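Thread on sorting trays, because three people asked what I keep small parts in. Short version: cardboard.

1/ The tray is a shipping carton with the top cut away, walls left low. Plain brown board, no lid, no liner. It came around a Jevholm order and would have gone to recycling on Thursday.

2/ Low walls matter more than footprint. If the wall is taller than the part is wide, you end up tipping the whole tray to get things out. Mine are low enough to reach over from any side.

3/ Cut with a fresh blade. Three of my edges are straight. The left one I tore by hand to save a minute and it has been ragged ever since. It works the same. It sheds fibers.

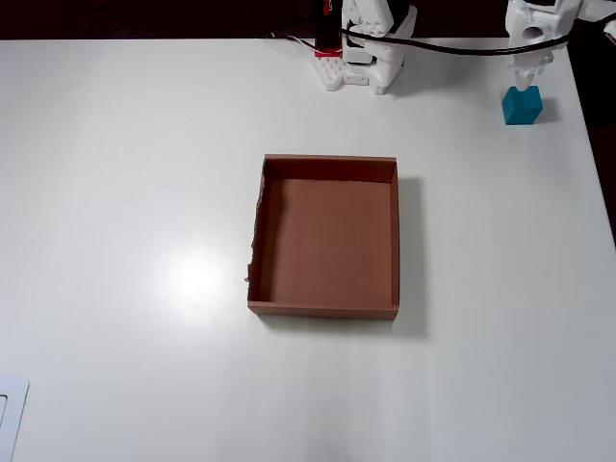 4/ Surface: white matte top. Colored parts show up against it at a glance. The drawback is glare, which depends on where you sit relative to the lights. Move the tray before you move the lamp.

5/ Tape under the corners if the tray slides. Two short strips, folded back on themselves. Gouveia sells a rubber mat for this. I own it and it lives in a drawer.

6/ One type of part per tray. I tried dividers in May and spent more time fixing dividers than sorting. The teal cubes get a tray to themselves.
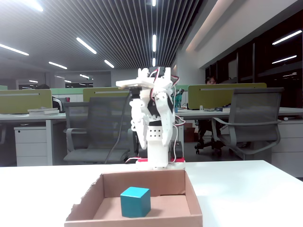

7/ Brown board is a good background for blue and green, poor for anything tan or orange. For those, line the floor with white paper and trim it 5 mm short on each side so it lies flat.

8/ Durability: my Prarkelden carton lasted 100 days before the corners went soft. Double-wall board would do better — it is also miserable to cut cleanly.

9/ Storage: trays nest only if you taper the walls, and I don't. Stack them with a flat sheet between each pair. Seven high is where mine start to lean.

10/ Next up is labels. I have a roll of Grolon tape that peels off cardboard and takes the top layer with it, so probably pencil.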